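# Drerwood Hospital site: redevelopment submissions

Hi! I put this dataset together after the state asked for public comments on what to do with the old Drerwood Hospital grounds (closed for years, big lawns, river on two sides). The comments went up as scanned PDFs, and searching them was miserable, so I typed them into one table. 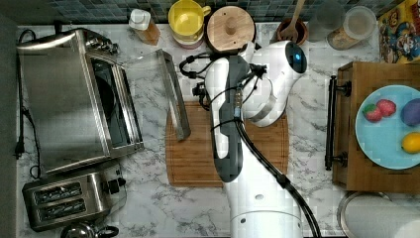 There are 584 submissions in `submissions.csv`, one per row. Of those, 302 come from people who live in Godinho, the town across the bridge. The rest are from farther out or didn't give a town, and I left that column blank when I couldn't tell.

## Columns

- `id`: my own numbering, it won't match the PDFs
- `town`: as written, spelling fixed
- `position`: support, oppose or mixed
- `topics`: separated by semicolons (ferry, hotel, chapel, graves, parking...)
- `text`: the full comment, names and street addresses removed

## Stuff to watch out for

The `position` column is my own reading, and plenty of folks like the walking trail but hate the hotel, so "mixed" got a real workout. Row 402 is two letters stapled together and I never figured out where one stops! The Bristine ferry proposal came out halfway through the comment period, so early letters don't mention it.

Version 2 adds the handwritten ones. If you spot a typo, open an issue and quote the row number.

Last updated September 26, 2024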